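Block sorting by hand, bench notes
2022-06-27

Colette Bailly was in with me for most of the day, and I promised her I'd write this up properly before I went home, so forgive the length. It was a good day overall! We finally got a decent run of demonstrations for the pushing task on the maple board, and I think we've sorted out why the May batch trained so badly.

Quick recap for anyone at Havumstead reading over our shoulders. The task is to bring the coloured blocks together by colour using nothing but the arm's long finger, no grasping at all. One of us drives from the remote station and the software (still the Morkari build, I haven't had the nerve to update it) saves the motion along with the camera view. The policy then has to learn from whatever we did, bad habits and all. And we do have bad habits, as I'll get to.

Started by squaring up the board on the blue table. I'd let it creep last time, and it made a mess of the workspace limits, so I went back over the near corners and checked the bolts before touching anything else. Then a fresh calibration, then tea, then the calibration again, because I'd left the offset from the old fingertip in the config file. Twenty minutes gone, entirely my own fault. I've put a note in the startup file in capital letters.

Colette drove first. She is much gentler on the controller than I am -- she comes up to a block slowly, lets the tip settle against it and only then starts to push, and if it begins to swing she backs right off and comes at it from the other side. I tend to chase. Watching the two sets of traces side by side was a bit humbling, to be fair. Mine have all these little hooks in them where the block has got away from me and I've gone scurrying after it.

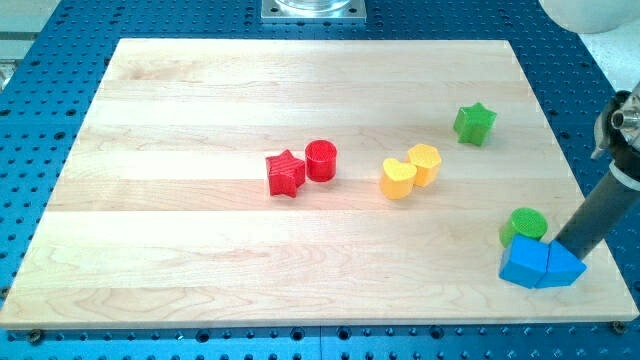
The blues are still the ones that catch us out. The square is a lovely thing to push, flat sides, goes where you send it. The triangle wants to pivot as soon as you're a little off the middle of a face, and if the two are already touching, any shove that's too firm will open them up again. Colette's trick is to make the last push very short and then lift straight up, with no sideways drag on the way out. I tried it her way after lunch and my success rate improved straight off, so I'd like us all to do it that way from now on.

The stars are a different sort of nuisance. If the finger drops into the notch between two points you get wonderful control, almost like holding it, but if you land on a point the whole thing spins. I was all for telling everyone to aim for the notch. Colette wasn't so sure, and she talked me round: if every demonstration is perfect, the policy never sees what a recovery looks like. So we've agreed to leave the spins in, provided the driver recovers calmly and finishes the task. Hooks like mine get cut. (She was very kind about it.)

Numbers, while I remember. We kept 43 demonstrations and threw out 16. Of the ones we threw out, 2 were dropped connections at the remote station and the rest were driver error, mostly the driver being me. I've capped each episode at 2000 control steps, which felt generous this morning but did cut off one long attempt with the green star when it was parked well over the back of the board. Reaching out that far is slow work, and I'd rather not rush people, so I may lift the cap.

One more thing about viewpoint. From where the camera sits, blocks towards the back can be partly hidden behind the ones in front, and then it's awfully hard to judge whether a pair is really touching. I was calling things finished when there was still a sliver of daylight between them. Simiyu offered us a second view from overhead, and I think we should say yes, even if it means redoing the time sync.

Still to do:
Rename today's files to match the Prurkik folder layout, I've used the old scheme again.
Write up the short-push-and-lift method for the driver sheet. Colette has offered to check it.
Decide on the step cap.
Pull the May traces and count how many end with a sideways drag. My guess is nearly all of them.

Training is set to go overnight on today's set alone, with nothing from May mixed in. Logs are going to the shared drive if anyone's in before me and wants a look.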